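Grirden records 1,117 hand-guided demonstrations for tray loading task

17 Sep 2018 — Helside

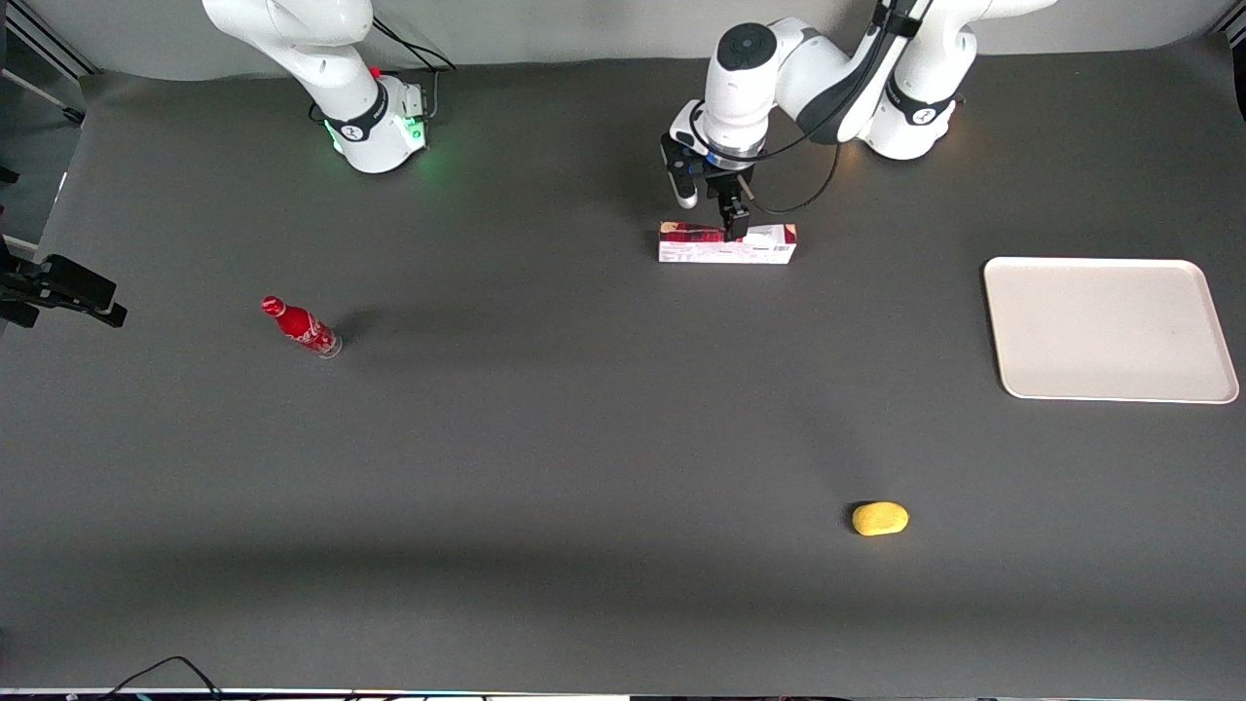

Two-arm cell, mixed objects

Grirden has finished the first recording round for its tray loading task at the Helside site. The set holds 1,117 demonstrations, all made by remote control on a cell with two white arms mounted along the far side of a dark gray table. Objects include a printed cardboard box, a red bottle laid on its side and a small yellow oval piece. The target is a white plastic tray with a raised rim.

Operators drive the arms through a pair of smaller leader arms built by Quách. Joint angles are copied from leader to follower, and the finger opening is set with a trigger. Of the total, 394 demonstrations use one arm only, with the other parked in a raised position. The long, low box is taken near its center with a two-finger parallel gripper.

Recording started in July. Each operator completed 20 practice runs before any data was kept, and shifts were changed after the first week when path lengths were found to grow late in a session. Runs with a dropped object were kept if the operator recovered it without help — these carry a separate label.

Object positions are changed between runs. The tray is also moved and turned slightly, so that a trained policy cannot rely on a fixed drop point. Joint positions, gripper commands and video are stored on a common clock.

Grirden said the bottle has been the slowest object to teach. Operators tended to correct the wrist angle several times before closing the fingers, and the pauses show up in the trained motion. Pauses are now trimmed in software before training.

The data will be loaded into Grinis, the company's training package, in the next release. Seven more tasks are planned for the same cell, starting with handing a box from one arm to the other. No date has been given for outside access to the recordings.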